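How Households in Jedville Get Rid of Old Electronics
Project report, Environment and Society course
Student: Fikre
Supervisor: Ewan Strachan
Submitted: 2019-01-30

1. Introduction

In this report I study what people in Jedville do with electrical things they do not use anymore. I chose the subject when I moved to the town and had to throw away a broken kettle. In the place where I grew up, a man came with a cart and bought such things. In Jedville I asked my neighbors, and each of them gave me a different answer. One told me to put it in the normal trash, another told me to keep it until the spring collection, which was stopped years ago.

My main question is: do people know where to bring old electronics, and if they know, why do many of them still keep the things at home? The second question is if the distance to the collection point in Mustosdale is important for the answer.

2. Background

Jedville has no collection point of its own. The nearest one is in Mustosdale, at the end of the bus line, and it is open in the morning only. Small items can also be given back in the Vultora store in the center, but only if they are smaller than a shoe box. The town prints a leaflet about it one time in the year. The last leaflet went out in July to 3890 addresses. I could get a copy from the town office. It has two pages, and the information about electronics is on the back of the second one, under the part about garden waste.

3. Method

I made a questionnaire with 14 questions and went from door to door in two parts of the town, the old streets near the church and the new apartment blocks by the bus station. I got 49 filled questionnaires. I did not write down names. Some people wanted to talk longer, and I made notes of these talks with their permission.

There was a problem with question 6. I wrote "Do you own electronics which are not used?" and many older people understood only computers. When I saw this, I began to say examples aloud, like a hair dryer or a radio. The first answers to this question are therefore too low, and I did not use them for the comparison between the two parts of the town.

4. Results

Most of the people keep at least one broken or unused device at home. The most common were phones, then chargers and printers. Knowledge about the collection point was better in the old streets than in the apartment blocks. I think it is so because people in the old streets live there longer and still remember when the collection point was opened. 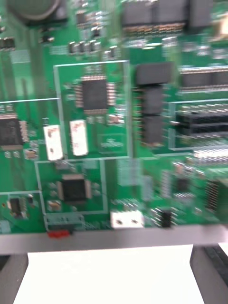 People gave me several reasons for keeping old things, and the reason I heard most often was that the device "is still worth something." They usually could not say what is worth something in it. One woman thought it must be gold, her son thought it was the copper in the cable. When we look at a green circuit board with so many black chips and white connectors close together, it is easy to understand this feeling, even for a person who does not know the name of any part. It looks expensive to make. But the people who told me this did not try to sell the device, and only a few had asked anyone about a price.

The second reason was private data. This was said about phones and computers, never about other devices. People were afraid that someone will read their messages or see their photos, and they did not know how to erase them. One man keeps three old phones in a drawer with his winter gloves and told me he will keep them until he dies.

The third reason was the way to Mustosdale. I expected this to be the first one. People with a car said the opening hours are a bigger difficulty than the distance. People without a car said that they do not want to carry a printer on the bus, and one of them tried it once and the driver was not friendly.

5. Discussion

My results show that information alone will not be enough. Many people who knew about the collection point had old devices at home too. The leaflet could be improved very cheaply if electronics had its own page, and if it explained in simple steps how to erase a phone. I also think one afternoon in the week should be added to the opening hours, but I do not know the cost of it.

My study has limits. I went to the doors mostly after five o'clock, so people with evening work are missing. Also I am a foreigner, and maybe some people gave me polite answers. In the apartment blocks many doors were not opened.

6. Further work

It would be useful to ask the same questions in Mustosdale, where people live close to the collection point. The Vultora store agreed to let me see how many small items they receive, but the list was not ready before the deadline of this report.

Appendix A: Questionnaire
Appendix B: Copy of the town leaflet, page 2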